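Why does my dorm coffee taste flat? That was my whole question for the Ostden Hall water project, and I had way too much fun with it! I ran tap water, filtered water and bottled water through the same kind of capsule, then begged people on my floor to rate every cup.
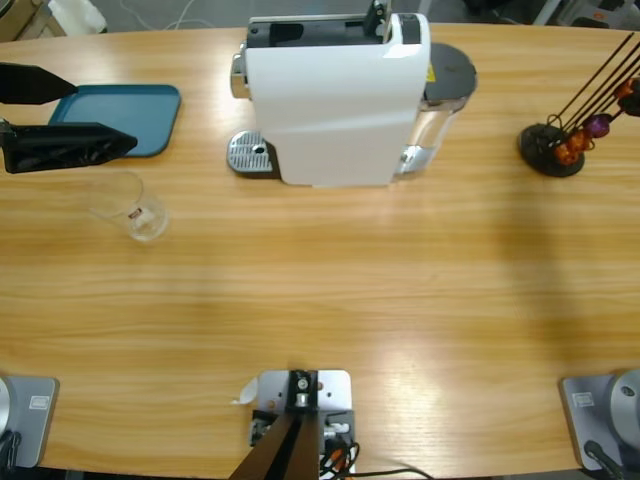
Azucena Barajas

We got 195 ratings in the end (I wanted 200, but Didier had a bus to catch). Filtered water won, bottled came in close behind, and tap was last by almost 2 points. My guess is the chlorine, though I didn't have test strips for it, so don't quote me. Next September I want to try hard water from my aunt's well and get Ludivine to taste it blind.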